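Part 2: Boxing up your blocks

Right, so you've had a good play with your Bolley blocks, the tower has gone over more than once and it's time to put everything away. I wrote this section after getting it wrong for the best part of a year (I used to tip the lot into a carrier bag, and you can guess how long the bag lasted!). Have a read through before you start, especially if you've got the big Clemden set, as there's a bit more to juggle.

What you'll want to hand

A cardboard box with flaps, some brown or tan packing tape, a soft dry cloth and your parts sheet. A covered table is best. I use an old wipe-clean tablecloth, and it saves the tabletop from dents when a block gets away from you.

Step 1. Tape the bottom of the box first. Run one strip along the join and carry it a little way up each side. Wooden blocks are heavier than they look, and a bottom that's only folded shut will give way on the stairs.

Step 2. Stand the box upright and fold all the flaps right back, outwards. If you leave them sticking up they knock your wrists every single time.

Step 3. Wipe each block with the dry cloth and check the corners with your thumb. Anything splintery goes to one side for sanding.

Note: please don't wash them. The Sala blocks are bare wood, no varnish at all, and they go furry if they get a soaking. A barely damp cloth is fine for sticky fingerprints, but let them air until the next morning before they go in.

Step 4. Start putting the blocks in. Lower them, don't drop them, at least until the bottom is covered. After that a loose pile is perfectly all right.
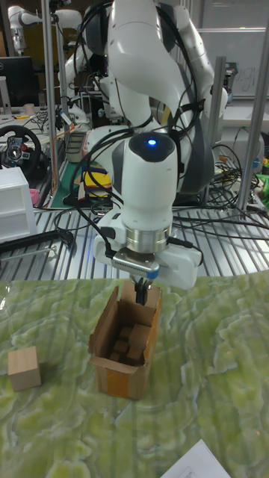

I did go through a phase of stacking mine in tidy rows, and yes, you fit more in, but then you can't get your fingers down the sides to pull one out. A heap is quicker both ways. Stop when there's a gap of 2 inches at the top, or the flaps won't lie flat.

Step 5. Have a look over the table, and under it, before you close up. Cubes are the worst for wandering off. Check against the parts sheet if you're the checking sort. Mine is so creased that I mostly go by eye.

Step 6. Fold the short flaps in, then the long ones. For everyday storage I just tuck them under each other. For the loft or a house move, tape them down.

Caution: don't stack more than 5 full boxes. The bottom one starts to bulge, and once corrugated card has gone soft at the corners it won't recover.

Caution: keep small cubes away from babies and from dogs that chew.

Where to keep it

Somewhere dry and off the floor. My first box spent a winter in the garage at Tasville and the wood smelt of mower until September. Under a bed is ideal, or the bottom of a wardrobe if you can spare the room.

If you find you're a block short, spares are sold singly. The plain cube is part 676 in the Bolley list, and it fits in with the Clemden set too.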